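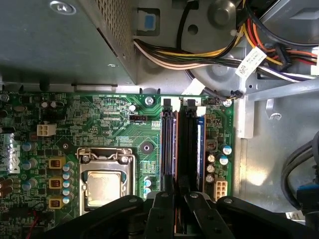
Desktop board with the processor in its socket and no cooler fitted.

Flat-rate support contracts reward the wrong work
07/10/2018

Most small offices buy computer support the way they buy water. A fixed sum leaves the account each month, and someone is expected to answer when the tap stops. I have managed contracts of this type from both sides, first at Tranov as the supplier and then at Matis as the customer, and I think the model is badly specified.

The fault is in what gets measured. A typical agreement defines response time, meaning the interval between a ticket being opened and a technician replying to it. It seldom defines repair time, and almost never defines repeat failure. At Matis we logged 1,013 tickets over the life of our last agreement. The supplier met its response target on nearly all of them. When I sorted the log by machine, 332 of those tickets were second or later visits for a fault already marked as closed. Under the contract each of these counted as a success.

A supplier paid a flat rate has a reason to keep each visit short. Clearing a print queue takes a few minutes. Finding out why the queue jams every week takes an afternoon, and the afternoon earns nothing. I don't accuse technicians of laziness. They close what the dashboard tells them to close.

The usual answer from suppliers is that proactive maintenance is included. Read the schedule. In our case it listed operating system patches, antivirus definitions and a disk space check, all of them automated. Nothing in it required a person to open a machine, test a backup by restoring from it, or look at the age of a power supply.

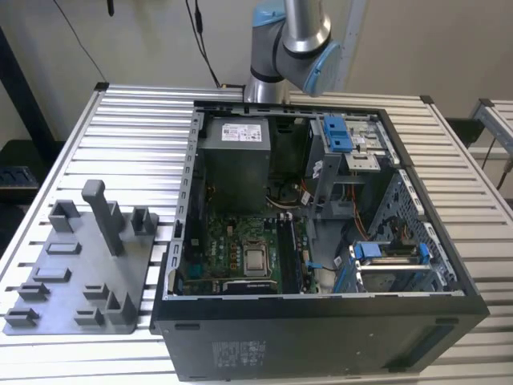
Should a support contract cover hardware as well as software?
It should cover diagnosis of both, with parts billed separately at a stated markup. If hardware diagnosis is excluded, any fault that is hard to place will be reported as a hardware fault.

That last point deserves more attention than it gets. A workstation that restarts under load may have a driver problem, a failing supply or dried thermal paste. The customer can't tell which, and under a software-only agreement the supplier has no duty to tell them. We replaced 2 workstations at Matis on the advice of a help desk that had never inspected either. One was later put back into use with a new fan.

Pintér, the firm we moved to in February, prices differently. There is a lower monthly fee, a fixed charge per confirmed fault, and no charge for a return visit on the same fault within 40 days. The invoice varies, and our accounts department dislikes that. The closing notes on tickets are longer than they used to be, and they name a cause more often than a symptom. I would take a variable invoice with that attached over a level one without it.
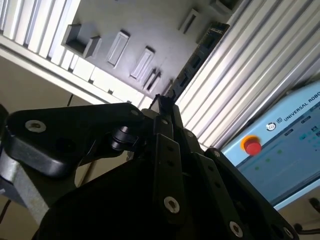 What to ask for instead

Ask for the ticket log in a format you can sort, such as plain CSV. Suppliers who use Fototix or a similar ticketing package can export it, and the right to receive it should be in the contract. Check that each record carries a machine identifier. Ours didn't for the first year, and I had to rebuild the field by hand from user names.

Ask for a definition of "closed" that includes a waiting period. Ask for one test restore per quarter, with the result in writing. Leave response time in if it comforts the board, but attach the penalty clause to repeat faults. Expect the quoted price to rise when you do this. Ours did, before we dropped two services we had never used - a hosted fax line and a second spam filter - and it came back down to slightly above the old figure.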